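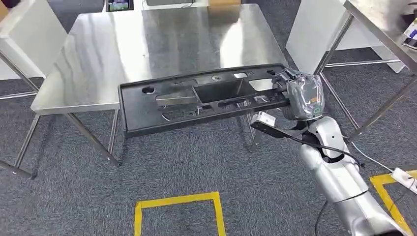 跟 Parveen Ekanayake 聊塑料件：一辆旧车为什么总是先坏在不值钱的地方

我开的是一辆别人不要的 Jarkell 旅行车，买它那年我刚搬家，图便宜，也图它后备厢能平躺一台洗衣机。发动机到现在没闹过脾气，倒是各种卡扣、饰板、支架轮着班地掉。上个冬天前保险杠下面那块护板在高速上松了一头，一路哗啦哗啦响，我靠边停车，拿鞋带绑着开回了家（别学我）。为了这块护板我前前后后找了五个星期，最后是在 Tralotton 买到的，接电话的人就是 Parveen Ekanayake。

那通电话本来三分钟就能讲完，结果我们讲了快一个小时。她说话快，爱打岔，讲到卡扣的时候兴奋得像在讲自己家孩子。挂了电话我就想，这个人我得写一写！于是隔了几周，我坐火车去了她店里。

Tralotton 是一家做旧车外饰和内饰件的小店，只做塑料和橡胶，不碰发动机，不碰变速箱。“机械的东西有人修，论坛上一搜一大把，”她一边给我倒茶一边说，“塑料没人管。你去问修理厂，人家看都不看，说换总成吧。一个总成多少钱？你那辆车值多少钱？”

我报了我买车的价钱，她笑得把茶洒在了收据上。

她入行很偶然。原来在一家叫 Elard 的模具厂做质检，每天的工作就是看注塑件有没有缩水、有没有飞边、装配孔偏没偏。厂子后来搬走了，她没跟着去，领了一笔遣散费，又从清仓的货里买下几箱没人要的车门饰条。“我当时连自己的车都没有，”她说，“我就是觉得那批饰条做得好，扔了心疼。你摸一下边缘就知道，开模的人是用了心的。”

那几箱饰条卖了两年才卖完。可是买饰条的人都会顺便问一句：那你有没有仪表台左边那个盖子？有没有牌照架？有没有雨刮下面那条黑的？她拿本子记下来，记着记着就成了一门生意，到今年是第 12 个年头。

本子她还留着，我翻了翻。字很小，旁边画着草图，有的画得相当好，有的我完全看不懂是什么。她现在改用表格了，表里一共 458 种件，每一种后面都写着能装哪些年份、哪些年份看着能装其实装不上。后面这一栏是她最得意的，也是吃亏吃出来的。

“厂家改款，外面一点看不出来，里面的卡脚挪了几毫米，”她伸出手指比划，“零件号都没变！我头一年退货退到想哭。有个客人给我写了很长一封信，骂得特别有文采，我贴在墙上贴了好久。”

我问信还在不在，她说有一次漏水，泡烂了，挺可惜的。

塑料到底会不会老

我一直有个糊涂想法，觉得塑料嘛，埋在地里几百年都不烂，装在车上怎么就脆了呢？她听完叹了口气，看得出这个问题她答过很多遍。

“不烂跟好用是两回事。太阳晒，夏天胀冬天缩，洗车的时候喷的那些乱七八糟的东西，都算在里面。发动机舱附近的还要加上热。它形状还在，你一掰，啪。”她说最容易断的往往是卡脚的根部，因为拆装的时候力气全压在那里。很多人以为零件是自己坏的，她认为多半是上一次拆的人弄坏的，只是当时没断干净。

讲到这里她起身去关窗，外面有人在倒车，喇叭按个不停。回来以后她忘了说到哪儿，直接跳到了拆件的季节。

她的建议是天冷别拆。非拆不可的话，先把车在室内停一晚上，或者用吹风机慢慢吹，别用热风枪，她见过太多被热风枪吹得卷边的饰板。撬的时候用塑料撬棒，从你知道有卡扣的位置下手，不知道就先别动，找张图看看。拆下来的卡扣，哪怕看着好好的，她也主张换新的。“一包卡扣才几个钱，”她说，“你省这个干什么呀。”

我有点心虚。我就省了这个。

她又讲到翻新。网上有人教用火焰把发白的黑塑料烤一遍，颜色立刻就回来了，视频看着特别过瘾。我问她靠不靠谱，她摇头摇了好半天，说油分烤出来是会黑，黑几个月，然后比原来还白，手一抖还会起泡。抹花生酱的办法她也听说过，“夏天招蚂蚁”。她自己的办法很无聊：中性洗涤剂，软刷子，晾干，上一层给外饰塑料用的护理剂，隔一阵子再来一次。内饰有细划痕就让它有着，别磨，一磨皮纹就没了，光溜溜一块比划痕难看得多。

裂了的件呢？她说看位置。不受力的地方，从背面粘一块同样材质的补片，能撑很久。受力的地方，比如挂保险杠的支架，她不赞成补。“我卖件的，我这么说你可能觉得我想赚你的钱，”她自己先笑了，“那你就去拆车场买旧的，我不拦你。补过的支架掉在路上，后面的人怎么办？”

说回拆车场。她大部分旧件来自 Issa 镇外的一个场子，每个月去一次，开一辆借来的厢式货车。早几年可以自己拿着工具进去随便拆，现在不行了，要提前打电话报车型，由场里的人陪着。她有点怀念从前，又承认从前确实太乱，她踩过钉子，也在一辆翻过来的车里被马蜂追出来过。

我问她最难找的是什么，以为会是什么稀罕车的前脸。她想都没想：“烟灰缸盖。”戒烟的人把烟灰缸拆了放硬币，盖子随手一扔，过了二十年想把车恢复原样，全世界都找不着那个小盖子。有一位客人出 700 块收一个，她找了很久，最后在自己仓库的一个鞋盒里发现的，是当年跟饰条一起买来的添头。她按普通小件的价钱卖给了他。

“你傻呀？”我没忍住。

“他第二年介绍了一整个车友会过来，”她说，“再说我标价标惯了，一个小盖子写那么大的数字，我手不听使唤。”

新件旧件和复刻件

现在旧件越来越少，她开始跟几家小厂合作复刻。这块她讲得很谨慎，反复问我录音开着没有，开着，她就慢一点讲。开一副模具的钱很吓人，卖不出去就全砸在手里，所以她只挑需求最稳的几样做，数量也压得很低。每次打样回来她都要亲手装到车上去试，装上，拆下，再装上。有一批样品尺寸全对，装上去却会吱吱叫，她开着车满城转，最后发现是表面太光，跟旁边的板子蹭出来的。改了一下皮纹就好了。

我很喜欢这个故事，她却觉得没什么好讲的，催我去看她的分类架。架子按装在车上的位置排，前面的件放在靠门的一头，往里走依次是车门、座舱，最里面是尾部。她说按零件号排过一年，找东西要疯掉，客人打电话来从不说号码，都说“就是车屁股那个，黑的，长长的”。我当初打电话，好像也是这么说的。

问到给新手的建议，她列不出什么大道理，说到哪儿算哪儿。买旧车之前打开后备厢，把能掀的盖板都掀一遍，看卡扣是不是原来那种，颜色不一样就说明有人动过，问问为什么动。拆下来的小东西装进袋子，写上从哪儿拆的，别信自己的记性。问店家要件的时候拍背面，正面谁家都长得差不多，背面的筋和孔才分得出版本。还有，寄件的时候长条形的东西一定要用硬纸筒或者木条撑住，她收到过折成两半的尾部饰条，卖家还说是快递的错。

我问她有没有想过扩大，请人，换个大点的地方。她说请过，那孩子很好，后来去学了牙医，“反正都是小零件”。目前她还是一个人，五月打算关店休两个星期，去看她姐姐。网站上到时会挂通知，可她估计照样有人打电话，她也估计自己照样会接。

临走的时候我买了两包卡扣，又问了一句副驾驶手套箱那个总也合不严的锁舌。她让我把手机里的照片放大，看了一会儿，说不用换，是缓冲胶垫掉了，从抽屉里摸出两粒给我，没收钱。胶垫我回家当天晚上就装上了，严丝合缝。护板那边的卡扣，还得等天再暖和一点。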